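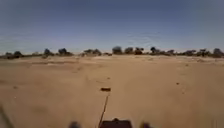
투데오로 모래밭 주행. 아래쪽 검은 부분이 차체 앞쪽과 앞바퀴.

투데오(Tudeo)는 작년 겨울부터 만들고 있는 사륜 로버다. 집 베란다에서 시작했다가 톱밥과 납 냄새 때문에 가족들 눈치가 보여서 공유 작업실 올빌(Allville)로 옮겼다. 지난 글에서 차체 조립까지 썼으니 이번에는 구동부를 다시 만든 이야기와 모래 위에서 굴려 본 기록을 적는다.

처음 만든 구동부는 실내에서는 잘 굴러갔다. 작업실 바닥은 에폭시라 마찰이 적당하고, 문턱도 무리 없이 넘었다. 문제는 7월에 처음 흙바닥에 내놓았을 때 생겼다. 직진은 하는데 제자리 회전을 시키면 한쪽 모터 드라이버가 과열로 꺼졌다. 바퀴를 좌우 반대로 돌려서 방향을 바꾸는 방식이라 회전할 때 바퀴가 옆으로 끌린다. 흙에서는 이 저항이 실내보다 훨씬 크다. 계산할 때 이걸 너무 작게 잡았다.

드라이버는 브레켁스(Brekex) 보드로 바꿨다. 전에 쓰던 것보다 방열판이 크고 전류 값을 읽어 올 수 있다. 전류를 볼 수 있게 되니 무엇이 문제인지 찾기가 쉬웠다. 회전 명령을 내리는 순간 왼쪽 뒷바퀴만 전류가 크게 튀었다. 드라이버 탓만 하고 있었는데 바퀴를 빼 보니 축이 미세하게 휘어 있었다. 언제 휘었는지는 모르겠다. 아마 작업대에서 한 번 떨어뜨렸을 때일 것이다.

축은 강 씨네 공업사, 우리는 그냥 '강'이라고 부르는 가게에서 새로 깎았다. 도면을 손으로 그려 갔더니 공차를 어떻게 할 거냐고 물어보셔서 대답을 제대로 못 했다. 베어링을 가져가서 끼워 보면서 맞췄다. 다음부터는 베어링 규격표를 먼저 뽑아 갈 생각이다. 가공비는 생각보다 적게 나왔고 기다리는 시간이 길었다.

축이 나오는 동안 바퀴를 손봤다. 원래 바퀴는 RC카용 고무 타이어였는데 홈이 얕아서 모래에서는 헛돌 것 같았다. 홈을 깊게 한 바퀴를 3D 프린터로 뽑았다. 재료는 TPU를 썼다. 출력이 세 번 실패했다. 두 번은 노즐이 막혔고 한 번은 내가 필라멘트를 덜 말렸다. 말리는 시간을 늘리니 표면이 깨끗해졌다. 혹시 같은 걸 하려는 사람이 있으면 채움 밀도를 40퍼센트 아래로 내리지 않는 게 좋겠다. 더 낮게 뽑은 시험용 바퀴는 차체를 올리자 아래쪽이 눌려서 납작해졌다.

전원 쪽도 조금 바꿨다. 예전에는 모터와 제어 보드가 배터리 하나를 같이 썼는데, 회전할 때 전압이 떨어지면서 보드가 재부팅되는 일이 있었다. 지금은 제어 쪽에 작은 배터리를 따로 달고 접지만 공통으로 묶었다. 무게는 300그램 늘었다. 늘어난 무게를 어디에 둘지 고민하다가 차체 뒤쪽에 붙였다. 앞쪽에 안테나 봉과 카메라 배선이 몰려 있어서 공간이 없기도 했다.

배선은 작업실을 같이 쓰는 심이안 씨가 많이 도와줬다. 내가 한 압착 단자를 잡아당겨 보더니 절반 가까이가 빠졌다. 압착기 홈을 한 치수 크게 쓰고 있었다. 전부 다시 했고, 하는 김에 모터선을 좌우 색으로 구분했다. 왼쪽이 노란색, 오른쪽이 흰색이다. 이전에는 다 빨간색과 검은색이라 뒤집어 놓고 작업하면 매번 헷갈렸다.

소프트웨어는 크게 손대지 않았다. 가속 제한을 넣은 것이 전부다. 조종기 스틱을 끝까지 밀어도 출력이 바로 100으로 올라가지 않고 단계적으로 올라간다. 모래에서는 급하게 출력을 주면 바퀴가 제자리를 파고 들어가 버린다. 처음에는 상승 시간을 너무 길게 잡아서 반응이 답답했고, 작업실 복도를 왔다 갔다 하면서 줄여 나갔다. 후진에도 같은 값을 썼는데 후진은 조금 더 빨라도 될 것 같다.

통신이 끊겼을 때 멈추는 기능은 나가기 전에 따로 확인했다. 바퀴를 띄워 놓고 조종기 전원을 끄면 모터가 멈추는지 보는 간단한 시험이다. 첫 시도에서는 멈추지 않았다. 수신기가 마지막 값을 계속 내보내도록 설정되어 있었다. 설정을 바꾸고 나서는 조종기를 끄자마자 멈췄다. 전에 흙바닥에 나갔을 때는 이걸 확인하지 않고 굴렸다. 넓은 곳에서 돌릴 거라면 제일 먼저 할 일이다.

모래밭에는 우시우 씨 차를 얻어 타고 갔다. 평평하고 트여 있고 멀리 나무와 덤불이 한 줄로 서 있는 곳이다. 사람이 없어서 시험하기 좋았다. 그늘도 없다. 노트북 화면이 거의 안 보여서 트렁크 문을 열고 그 밑에 들어가서 로그를 봤다. 다음에는 상자라도 하나 가져가서 화면에 씌워야겠다.

직진부터 했다. 낮은 출력으로 출발하면 바퀴 자국이 얕게 남고 잘 나간다. 앞서 말한 가속 제한을 끄고도 해 봤는데, 출발하면서 뒷바퀴가 파묻혔다. 뒤쪽에 배터리를 더 단 영향이 있는 것 같다. 손으로 들어서 꺼낸 뒤로는 제한을 계속 켜 두었다.

제자리 회전은 반만 성공이다. 드라이버는 꺼지지 않았다. 전류도 네 바퀴가 비슷하게 나왔고 왼쪽 뒷바퀴도 더는 튀지 않았다. 그런데 한 바퀴를 다 돌기 전에 바퀴 옆에 모래가 쌓여서 점점 느려진다. 조금 전진하면서 크게 도는 쪽이 훨씬 수월했다. 제자리 회전을 꼭 해야 할 일은 별로 없으니 조종할 때 피하면 되는데, 나중에 자율주행을 붙일 생각이라면 경로를 짤 때 고려해야 한다.

카메라 화면에 차체 앞부분과 안테나 봉이 같이 들어오는 것은 그대로 두기로 했다. 카메라를 앞으로 더 빼면 안 보이게 할 수 있지만, 조종할 때 앞바퀴 윗부분이 양쪽에 보이는 편이 폭을 가늠하기 좋다. 작은 돌이나 나뭇조각 같은 것을 피해 갈 때 특히 그렇다. 봉은 휘는 재질로 바꿀지 생각 중이다. 덤불 쪽으로 들어가면 걸릴 것 같다.

돌아와서 분해해 보니 모래가 예상보다 깊이 들어가 있었다. 모터 쪽은 덮개가 있어서 괜찮았고, 축과 차체 사이 틈이 문제였다. 베어링은 실드가 있는 종류인데도 돌리면 서걱거리는 소리가 났다. 일단 붓과 에어로 털어 내고 바깥쪽에 펠트 링을 끼웠다. 육이슬 씨가 예전에 자전거 허브에 쓰던 방법이라며 알려 준 것이다. 얼마나 버틸지는 더 굴려 봐야 안다. 베어링도 여분을 한 벌 주문해 두었다.

나사도 몇 개 풀려 있었다. 오른쪽 앞 모터 고정 나사는 손으로 돌아갈 정도였다. 나사 고정제를 안 바른 곳만 골라서 풀렸으니 원인은 분명하다. 차체 안쪽 나사까지 전부 다시 바르고, 조인 뒤에는 페인트 마커로 선을 그어 놓았다. 선이 어긋나면 풀린 것이니 다음에는 드라이버를 대 보지 않아도 알 수 있다.

남은 일을 적어 둔다. 배터리 위치를 가운데로 옮길 것. 그러려면 제어 보드 받침을 새로 뽑아야 한다. 바퀴 폭을 조금 넓힌 것도 한 벌 만들어서 비교할 것. 로그에 시간 표시가 빠져 있어서 전류 그래프와 주행 영상을 맞추기가 힘들었는데, 이것도 고쳐야 한다. 전원 스위치에 덮개도 필요하다. 들어서 옮기다가 두 번 꺼뜨렸다.

도면은 바퀴만 정리가 되어 있다. 필요하면 댓글로 메일 주소를 남겨 주면 보내겠다. 축 도면은 손그림이라 다시 그린 다음에 올릴 예정이다.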